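Countertop Juice Station: Frequently Asked Questions

Prepared by Tonantzin Manríquez, Brovance counter equipment support. Last revised September 30, 2021.

What is included in the station?

A stainless steel tray with a slotted grate, a chrome column with the spout, and the upper container. The tap handle ships attached. Glasses are not supplied.

Does the tray sit on the counter or in it?

The tray is mounted into the countertop and the raised rim stays above the surface. Use the paper template in the carton to mark the opening. Do not trace the tray itself, as the rim is wider than the body and the opening will come out too large.

Can it go into a curved counter?

Yes, provided the section under the rim is flat. The curve may be in the front edge of the counter but not in its top surface. Check with a straightedge in both directions before cutting.

What glass should be used?

Any straight or slightly rounded tumbler that stands level on the grate and clears the spout. Stemmed glasses are not recommended. Smooth and ribbed glass are both fine. Center the glass under the spout before touching the handle.
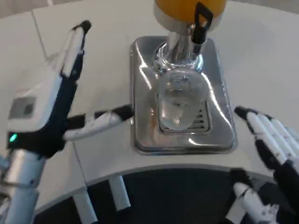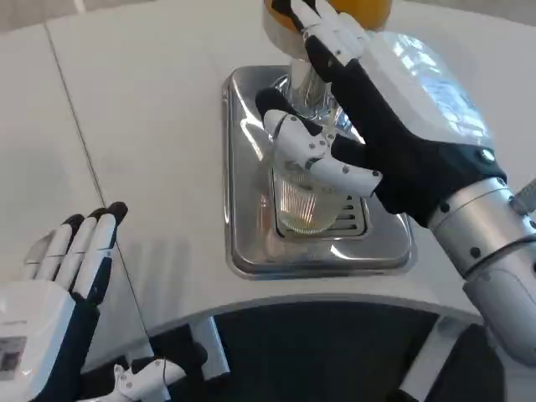
How is the flow controlled?

By the black lever on the tap. Move it slowly and return it fully to the closed position before removing the glass. A lever left partly open will drip, and this accounts for most of the leak reports we receive. If the tap drips when fully closed, replace the seal (kit Savik, one seal and one washer).

How many servings before the grate needs to be emptied?

It depends on how much is spilled. Lift the grate and look. The tray has no drain connection, so liquid stays under the grate until it is removed with a sponge or cloth. At a breakfast counter, check it every hour.

Can pulp go through the spout?

Fine pulp, yes. Strain anything coarser. If flow slows during service, close the tap, empty the container and flush the column with 3 quarts of warm water.

How should the chrome and steel be cleaned?

Warm water, mild dish soap, soft cloth. Dry immediately; citrus left on chrome overnight will mark it. No steel wool, scouring powder or chlorine bleach. Fingerprints on the polished surfaces can be removed with a cloth dampened in white vinegar, followed by plain water.

Can the grate go in the dishwasher?

Yes. The column, tap and container are hand wash only.

How long does the tap seal last?

Up to 3,000 pours with strained juice. Sites that serve unstrained juice should inspect it at 1,000. Signs of wear are a stiff lever or moisture at the collar.

Is the Hutchins container interchangeable with the Preseo?

No. The collars have different threads. Forcing one onto the other will crack the collar, and that damage is excluded from the warranty.

Why does the container wobble after cleaning?

The collar is not fully seated. Remove the container, wipe the threads, and turn it by hand until it stops. Do not use a wrench.

Who handles installation questions?

Reginald Ostrowski covers templates, cutouts and counter materials. For orders of 200 units or more, ask him for the site survey form first. Seals, grates and replacement tap handles are ordered through the parts desk. Have the serial number ready; it is stamped on the underside of the tray.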